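## Lab notes: the gripper comparison, and what we settled on

Since February we have been trying two hand-held grippers on clothing, and the puffer jacket has taken up more time than everything else in the bin.
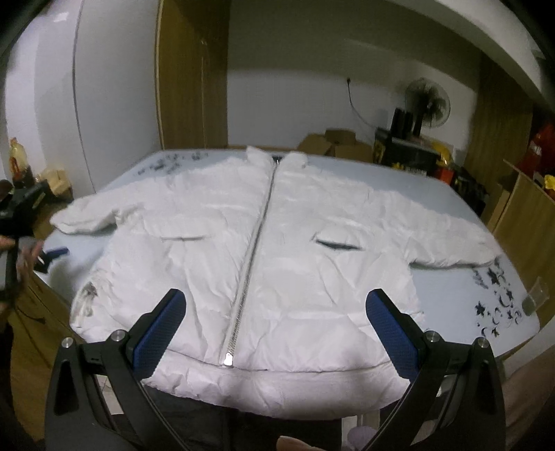 One reader wrote in after the last issue to say that we were testing the wrong thing. Their point was that any parallel gripper will pick up a jacket if you squeeze hard enough, and that the question worth asking is whether it can let go cleanly. They had run into this on their own bench, where the fabric kept following the fingers back up and undoing the fold that had just been made.

It was a fair point, and it changed how we scored the second half of the trials. The first half only asked whether the grip held from lift to placement. From April on we also marked whether the garment stayed where it was put when the fingers opened.

The two tools under comparison are the Kusance hand unit and the Mollance one. Both are held in the hand and closed by a trigger, and both record through a camera mounted above the wrist. The Kusance is lighter and its trigger is easier to hold halfway. The Mollance closes harder and has less play in the joints, which you notice most when you try to take hold of one layer of cloth and leave the layer under it alone.

We ran 1,000 grasps in all, split evenly between the tools, over a mixed set of T-shirts, towels, hooded sweatshirts and padded jackets. On towels there was nothing between them. On T-shirts the Kusance did a little better, mostly on release. On anything padded, the Mollance held more often, but it also dragged the cloth more often when it opened. If we had stopped at the first scoring sheet, we would have picked it without much discussion.

Padded jackets are awkward for a few reasons. The filling moves away from the fingers as they close, so a grip that looks deep on video may have caught only the shell. Front zippers are stiff where the rest of the garment is soft, and a fold across one tends to spring open. Sleeves are the easiest part to grab and the worst part to carry by, as the body swings under them.

What worked best with both tools was a low approach along the hem, fingers wide, closing slowly until the pads met resistance and then giving a short extra squeeze. Operators who came straight down from above missed more. We have rewritten the operator sheet to say so, and the old version should go in the recycling.

**Pads.** We tried the stock pads on each tool and then a softer textured set from Jakwood. The Jakwood pads cut the dragging problem on the Mollance by roughly 50 percent — a bigger change than we got from any trigger setting. They do pick up lint, and need a wipe with a damp cloth between sessions. Please don't use the solvent wipes from the electronics drawer on them. One set has already gone tacky that way.

**Cameras.** A wide lens is still the right choice for this work. The narrow lens gave sharper fabric detail but lost both sleeves whenever the operator leaned in, and the tracking suffered for it. The wide one goes soft toward the corners, which has not caused any trouble so far. White garments need the exposure locked before you start. Left on automatic, it shifts each time the hand moves over the cloth, and quilting lines come and go between one second and the next.

**Controller.** The Pappas board is staying. It now logs finger opening along with the video clock, so the two no longer have to be lined up by hand afterward. The new firmware is on the shared drive. Units still on the old version show a steady green light at startup, and updated ones blink.

For now, padded garments will be done with the Mollance and Jakwood pads, and everything else with the Kusance. We would like to be down to one tool eventually — swapping in the middle of a session means recalibrating, and that takes 8 minutes when it goes well. The next round will look at whether the softer pads do as much for the Kusance, which we have only checked briefly.

If you have a heavy coat, a down vest or anything with a stiff zipper that you can spare for a few weeks, leave it in the bin by the bench with a label on it. Garments will come back creased but otherwise as they were.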